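Household › Kitchen › Small appliances › Microwave oven

Print this page | E-mail this article

Microwave oven (countertop)

A countertop microwave oven is a small electric cooking appliance that heats food by means of microwaves, a form of radio wave. It is used mainly for reheating cooked food, defrosting, warming drinks and cooking vegetables. It does not brown food unless a grill is fitted.

Construction

The appliance consists of a metal cooking chamber inside a painted or plastic-fronted case. The waves are produced by a valve called a magnetron and pass into the chamber through a guide. Most models have a glass turntable, which moves the food through the stronger and weaker parts of the field. The door contains a fine metal mesh or plate that keeps the waves inside, and switches in the latch cut the power when it is opened.

Doors are opened by a push button or a pull handle. On most models the door is hinged on the left, with the controls in a strip to the right.

Controls

Simple models have rotary dials, often one for power and one for time. The timer dial is turned clockwise and runs back to zero, when a bell sounds. Short times are hard to set exactly on a dial of this kind. Dearer models have a keypad and a clock.

Placing in the kitchen

The oven should stand on a firm, level surface with space left for the air vents. Makers' instructions give the clearance needed, which differs between models; 50 mm at the sides is a usual allowance, with 200 mm above. It is commonly kept on the worktop beside other small appliances such as the toaster or kettle.

Cleaning

The chamber is wiped with a damp cloth and mild detergent. Scouring powders scratch glossy doors and rub away the markings on dials.

See also: Toaster; Kettle; Defrosting

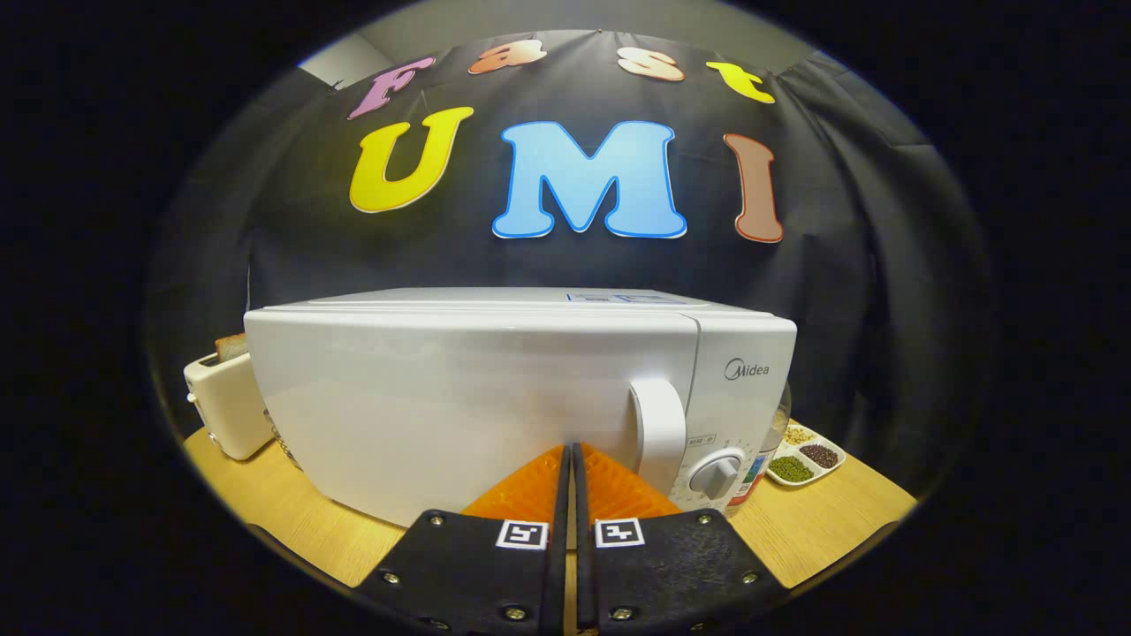

Midea microwave oven with rotary timer dial and pull handle; toaster to the left.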